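I keep meaning to put the little blocks away, and then I sit down with my coffee and start moving them from one end of the board to the other again (Svenja laughs at me for this!). They came home with me in April and I still haven't settled on a favorite, though the heart gets picked up most, and I do have a soft spot for the star with its bumpy top. The pale wood suits them so well, and I'm glad I didn't paint it as I'd planned.

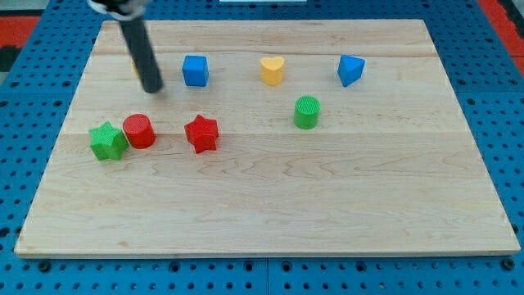
A heart, stars and the rest, on the maple-colored board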